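Skurkwood: trailer lines that never made it into the movie

README, third version, updated in April

You know the feeling. There's a line in the trailer, the one you quoted to your friends all summer, and then you sit through the whole movie waiting for it and it never comes! Skurkwood is my attempt to write all of those down. I started it on a spreadsheet at my kitchen table and it got out of hand.

What you get is one table of movies, one table of trailers, one table of lines spoken in those trailers, and a very messy notes file. There are 192 movies in it right now. For 63 of them I found at least one spoken line in a trailer that isn't in the finished movie in any form I could track down. The rest are in here too, even the boring ones where everything matches, so please don't throw them out if you want to say anything about how common this is.

What's in the folder

movies.csv has title, release year, country, language, running time in minutes, and which cut I watched. That last column matters a lot more than I expected when I made it (see below).

trailers.csv has one row per trailer. Teasers, main trailers and TV spots are marked separately. If I only had a bad recording, the quality column says "poor" and you should be suspicious of the wording.

lines.csv is the big one. Each row is a line of dialogue from a trailer, with a time code, the speaker if I could tell, and a status. Status can be same, trimmed, reworded, moved, missing or unsure.

notes.txt is me muttering to myself. It has spoilers everywhere, endings included, so go in with your eyes open.

How I decided on the status

"Same" means the words match, even if the take is obviously a different one. I don't try to judge line readings (I did for a while and I drove myself up the wall). "Trimmed" means the trailer cut words out of the start, the end or the middle. "Reworded" is for when the joke or the threat is clearly the same one but somebody says it another way in the movie. "Moved" is for a line that lands in a different scene, or gets answered by a different character, which trailer editors love to do. They'll take a question from one scene and stick it in front of an answer from another, and suddenly two people who barely share the screen are having a romance!

"Missing" is the good stuff. A line only goes down as missing after I've run the whole movie through Lanico, which spits out a rough transcript, then compared it with the trailer lines in Wragg, my little matching script, and then watched the likely scenes again with the sound up. Wragg is included in the folder. It's ugly but it runs. It ignores punctuation and case, and it treats "gonna" and "going to" as the same thing, so check the original text column if that kind of detail is what you're after.

"Unsure" is where I've listened over and over and can't tell. There are 10 of those. Most of them are somebody shouting over an explosion, and one is a whisper that I hear as two completely different sentences depending on the headphones I've got on.
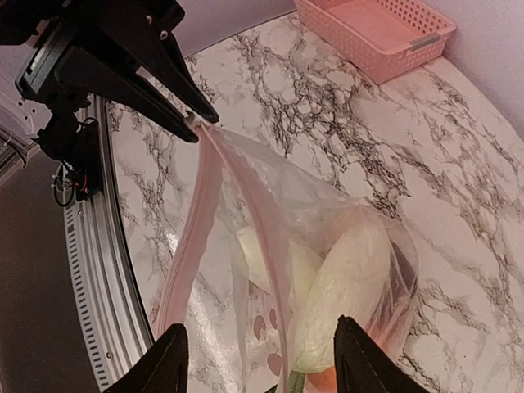

Sólveig Snorradóttir wrote to me that voice-over shouldn't be in the lines table at all. In her view a narrator recorded for the trailer was never going to be in the movie, so marking those lines as missing makes the whole thing look more dramatic than it is, and the same goes for a character talking straight to the audience in a teaser that was shot on its own.

She's right about the narrators and I've pulled them out. They live in trailers.csv now, as a yes or no. I kept the characters, though. If an actor is in costume and speaking as the person they play, I want the line in there. I've added a column called made_for_trailer so you can filter those out in one go if you side with Sólveig. Where I couldn't work out whether a teaser was shot separately, the column is blank, and blank really does mean I don't know.

The trouble with cuts

Movies come out in more than one version, and of course the missing line is sometimes sitting right there in the longer one. I've watched both a theatrical and an extended cut for 43 of the movies. When a line turns up only in the longer cut, it's still marked missing for the theatrical row and same (or trimmed, or whatever fits) for the extended row. So those movies have two rows in movies.csv, and if you count rows you'll get a bigger number than you should. Use the movie_id column to count, please, I've been burned by this myself.

Deleted scenes on a disc don't count as being in the movie. I do write them down when I find one, under found_elsewhere, and it's a lovely moment when a line you'd given up on shows up in a grainy outtake with half the music gone.

Things this data is bad at

It leans hard toward comedies and thrillers. That's my own taste and there's no method behind it. Musicals are barely in there, and I skipped animation almost completely.

Everything was picked by hand, mostly by me, and I started with movies where I already remembered a missing line. That's about the worst way to pick a sample if you want a percentage, so please don't publish one from this with a straight face. The second batch was chosen by pulling titles out of a bowl, and there's a batch column that tells you which is which. Stick to batch two if you're doing anything with numbers.

Foreign language trailers are shaky. I work from subtitles there, and a subtitle can change between trailer and movie while the spoken line stays exactly the same. Aksel Snorradóttir checked the Icelandic and Danish ones by ear, and those are solid. The rest have checked_by_ear set to no.

Older trailers often survive only as copies of copies. The ones I got through the Rirkar swap list are usually the cleanest, and I've put Rirkar in the source column for them. A few have a reel change right in the middle of a sentence. I typed in what's audible and used three dots for the hole.

Using it

Open the CSV files in whatever you like. They're UTF-8, commas between fields, quotes around anything with dialogue in it. If the accents come out as garbage, your spreadsheet is guessing the encoding wrong and you need to set it on import.

My notes and tables are free to use for anything that doesn't make money. The lines themselves belong to the people who wrote the movies. I've kept to short quotes, and there are no clips or full transcripts in the folder, so don't write and ask me for them (people do!).

Sending corrections

Yes please! Give me the movie_id, the line number, the cut you watched and the time where you heard it. "I'm sure it's in there somewhere" isn't enough to go on, sorry, I've spent whole evenings on those. If you want to add a movie, send all of its trailer lines including the dull ones that match.

Next up is the TV spots, which I've hardly touched. Teasers are done through the letter R.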